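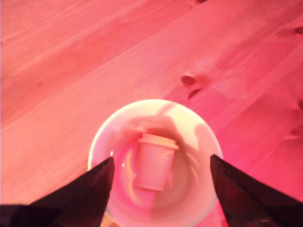 How long should I wait between coats of hardwax oil on a pine tabletop?

Overnight at the very least, and a full day if the room is cool or the wood is knotty. If a rag dragged lightly over the surface sticks at all, leave it alone and go do something else.

Finishing and Refinishing > Tables, desks, benches

Topic: Second coat timing, and did I already ruin it

mudsill_mary
Original poster
First real finishing job, if you don't count a birdhouse. Pine dining table, planks glued up, sanded to 150. I put on the first coat of Drodier satin last night at 9 pm and this morning it still feels a bit grabby near the knots. The can says 8 hours. It has been 11. My in-laws are coming in October and I would like them to eat off a table instead of their laps, though I could be talked out of it.

Do I put the second coat on now, or wait, or strip it and take up knitting?

plankton44
Wait. The number on the can comes from a warm dry room with a fan in it. You live in a house.

Grabby near the knots is normal on pine. Knots are full of resin and don't drink the oil the way the rest of the board does, so whatever you put there just sits. Next time wipe harder over them. For now give it another night and then go over those spots with a white pad.

grizzled_bevel
Eleven hours and grabby means you put on too much. Everybody puts on too much. I put on too much for 20 years and considered myself an expert for most of it.

Take an old T-shirt and buff it like you're mad at it. If the shirt comes away shiny, there's your problem.

mudsill_mary
Shirt came away shiny. It also came away with a fair amount of my self-esteem on it.

How much is too much? I used what I would describe as "a puddle" and pushed it around.

grizzled_bevel
Yeah, that's too much. You want to put on an amount that looks like it can't possibly be enough, spread it until you're annoyed, wait fifteen minutes and then wipe most of it back off. You'll feel like you've wasted your afternoon. The table will be fine.

tungsten_oil
I'm going to be the unpopular one again. Why is anyone putting hardwax oil on a dining table? Two coats of water-based poly, done by supper, you can set a wet glass on it and go on vacation. I did our kitchen table with Grirum clear in 2 evenings and it's survived two kids and a fondue.

plankton44
And when it scratches you get to sand the entire top back to bare wood. With oil you rub a little into the bad spot and go about your day.

tungsten_oil
When it scratches. Mine hasn't scratched.

plankton44
You posted a scratched table in the spring. I replied to it. You asked about wax crayons.

tungsten_oil
That was the coffee table.

Phong Diệp
Mary, back to your actual question if that's allowed. I do tables for a living, mostly restaurant tops, and I've done a lot of pine because restaurants like rustic until they have to clean it.

First coat, 24 hours. Second coat, another 24. Light use after three days, and no wet dishes or tablecloths for two weeks. The two weeks is the part people skip, then they write to me with a picture of a white ring. Dry to the touch and cured are a long way apart with these finishes.

Also, 150 is right for pine. Somebody is about to tell you to go to 320. Please don't, it closes the grain up and the oil has nowhere to go.

sawdust_sonata
I was about to tell her to go to 320.

Phong Diệp
I know.

sawdust_sonata
I've always gone to 320 and my stuff feels like glass. I'm not saying you're wrong, I'm saying run your hand over my sideboard and then tell me I'm wrong.

Phong Diệp
It probably does feel like glass. Spill some red wine on it and report back.

mudsill_mary
OK, update. Buffed it out, left it overnight, the grabby feeling is gone except for one knot that I now have a personal relationship with. White pad, then second coat, thin this time. I used so little I kept checking whether I'd missed a plank.

New question. Does the color even out? Parts of it went a lot more yellow than others and the seams between boards look more obvious than they did raw.

grizzled_bevel
Some. Pine goes amber over a year or so whatever you put on it, and the pale boards catch up a good way. The seams will always be there. They're seams.

Keep the centerpiece moving around in the meantime. My sister left a fruit bowl in one place all summer and now has a permanent fruit bowl.

plankton44
If you wanted it to stay pale, the one with white pigment in it would have been the way to go. Wamholm makes one, and I think Karamanlidis does too, though I've only used the Wamholm. Too late to put it under what you've got. You could test it as a top coat on the underside if you have the patience.

tungsten_oil
Water-based poly stays pale.

plankton44
We are aware.

lurkdelathe
Hi, reading this with my own too-thick coat sitting in the garage. How long can you leave it and still buff it back? Mine's been there four days. It's a desk. It has the texture of a frog.

grizzled_bevel
Four days is past buffing. Try a rag with a bit of fresh oil on it, since that will sometimes soften the top layer enough to wipe. Work a small patch and see. If nothing moves, wait until it's properly hard and scrape it. A card scraper will take the frog off in an hour.

And lay your oily rags out flat outside when you're done, or put them in a can of water. Don't ball them up in the trash. They heat up on their own and they will burn your garage down while you're eating dinner. This goes for everyone, including the people who already know it.

lurkdelathe
They were balled up in the trash. They are now in a bucket. Thank you, I mean that.

sawdust_sonata
What did you all pay for the stuff, by the way? My local place wants 50 for the small can and the guy looked at me like he was doing me a favor.

Phong Diệp
50 sounds normal for the small one. It covers more than you'd expect if you aren't puddling it. No offense, Mary.

mudsill_mary
Some taken.

Final report: 24 hours after coat two, nothing sticks, the rag glides, the ornery knot has made its peace. My husband walked in and asked if I'd done anything yet. I'm putting a sheet of cardboard over it for two weeks and he has been told what will happen if a mug goes anywhere near it.

Do I need a third coat?

grizzled_bevel
Nope.

plankton44
I'd do a third.

Phong Diệp
Drip some water on it after the two weeks. If it beads, stop there. If it soaks in, do a thin third and start your two weeks again.

tungsten_oil
With poly you'd be eating off it by now.

Thread has 1,806 views. Log in to reply.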